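The Long Way Round to a Second Record

Rūta Stankevičius writes songs in the kitchen. Fitzgerald Park writes them in the car, parked, with the engine off and a phone recording on the dashboard. For most of the past year the two halves of Kekton worked this way, 383 miles apart, and sent each other files.

The result is Jikusora, the duo's second album, out in July. It has eight songs. The first record had 14, and Stankevičius thinks four of them were good.

"We put everything on it," she says. "We were scared we'd never get to make another one, so every idea went in. I can't listen to the middle of it now."

They met in a college choir. Neither stayed in it long. Park played bass in a wedding band on weekends and Stankevičius sang at a hotel bar where the manager asked her to keep it down during dinner. They started Kekton to play one show at a friend's house and used the same set, with small changes, for two years.

Then Park moved away for work and the band nearly stopped. There was no argument. They missed a month, then another. What got them going again was a drum loop he sent her late one night with no message attached. She sang over it the next morning and sent it back. That became "Thaweesak," the opening track, named for the street where she was renting a room at the time.

"I still have the first version," Park says. "Her kettle goes off at the end. We tried to keep it but the pitch was wrong for the next song."

Almost everything on the album was recorded at home, on desktop computers and cheap interfaces. Park mixed it himself over the winter, working from a folder of 462 separate takes. Stankevičius labeled hers by date. He labeled his "new," "new new" and "use this."
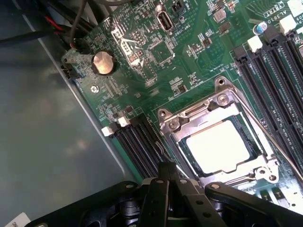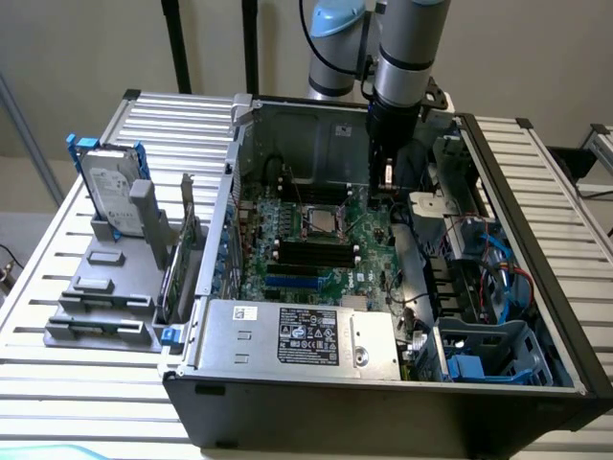

Inside a desktop computer, with the processor in its socket on the green motherboard.

The exception is "Low Water," which they cut live in a rented room in three takes. It's the quietest song on the record and the only one with a real piano. Park wanted to fix a wrong note in the second verse. Stankevičius asked him to leave it for a week and see how he felt. He left it.

Her singing has changed since the debut. She used to push for volume, a habit from the hotel, and on the new songs she often sits just above a speaking voice. On "Isteck" she barely moves off two notes for the first minute while the bass does most of the work under her. Park sings lead for the first time on "Second Coat," a song about painting his father's garage. He agreed to it on the condition that she double every line.

The lyrics are plainer, too. Stankevičius says she threw out anything she would be embarrassed to explain to her mother, who asks about every line and remembers the answers.

A short tour starts in late summer, with a hired drummer and a set that leans heavily on the new album. They have rehearsed together in person twice. Park has been learning the older songs again from the recordings, and says he had forgotten how fast they played everything.

They have already begun trading files for a third record. She has sent him five ideas since spring. He has answered two of them, and says he'll get to the others after the tour.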